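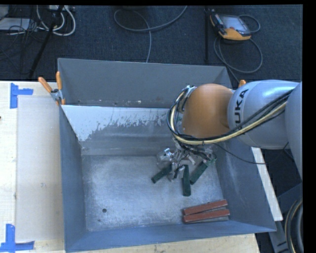

March, bench notes, glue trials

Second round with the Prisotura "cold set" wood glue. The first round was inconclusive and I said so at the time, although the version that went round the building was that it had passed. It had not passed. It had failed to fail, on offcuts, over one weekend, with the heating on.

The claim on the tub is full strength at low temperature with half the usual clamp time. I have read that sentence on three other brands in my working life and been let down by all of them, so I went in expecting very little. Trying to be fair anyway.

Setup. Maple to maple, edge joints, all from the same board so I can't blame the timber later. Faces planed the same morning. One set with Prisotura, one set with the ordinary yellow glue from Catov that we buy by the gallon. Both lots clamped in the unheated store, both pulled out at the time the Prisotura tub says is enough. The Catov tub asks for twice that, so the comparison is rigged in favor of the new stuff. I did it on purpose. If it can't win on its own terms we can stop.

Loading was the lever rig with the hanging pan, same as last year. Six joints per glue. Numbers are pounds at the joint, worked back from the pan.

Prisotura, best: 1,854
Prisotura, worst: 518
Catov, worst: 1,306

The best figure is the one the rep would like. It is a very good joint and the wood went before the glue line did. Fine. But I don't build things out of my best joint. The 518 let go clean along the glue, hardly a fiber pulled, and there was a chalky look to the squeeze-out on that one that I didn't like when I wiped it. The Catov set was dull by comparison, all bunched up together, every one tearing at least some wood.

Chalky squeeze-out usually means it got too cold before it could form a film. Which is the exact thing this glue is sold as not doing.

Possible excuses, written down so I can't be accused of skipping them:

- That joint sat nearest the outside door. Maybe it was colder there. I had one thermometer and it was hanging at the other end.
- Could have been starved. I spread it with the same roller as the rest, but it was the last one done and the roller was getting dry.
- The tub had been opened for the first round. Shelf life is supposed to be fine once opened. Supposed to be.

I don't find any of these very convincing, though the door one bothers me enough to run it again. Next time a thermometer at each end, and shuffle the order so the last joint off the roller isn't always the same glue.

The Panganiban data sheet that keeps being quoted at me is for a different product with a similar name. I checked. It covers a two-part adhesive, and none of its figures apply to what we have on the shelf. Please stop taping it to the cabinet.

Also, the Ondley clamps are slipping. Two of them had backed off by the time I came in at 7:30. I gave them a quarter turn and marked the bars in pencil, and one had crept past the mark by lunch. Neither was on the bad joint, before anyone asks. Pads look glazed. Will rough them up with 80 grit and see if it helps, and I doubt it will.

For now: Catov on anything that leaves the building, full clamp time, no shortcuts in the cold store. If somebody wants to use up the Prisotura on jigs or drawer dividers, go ahead, but write it on the piece.

Still to do: creep test. Hang a weight off one joint of each and leave it alone for a month. Short pulls flatter this kind of glue and I would sooner see what it does when it's bored. Need a spot where people won't bump it or borrow the weight.

Last updated: March
4 comments | 2 shares
Contact the bench notes page | Back to top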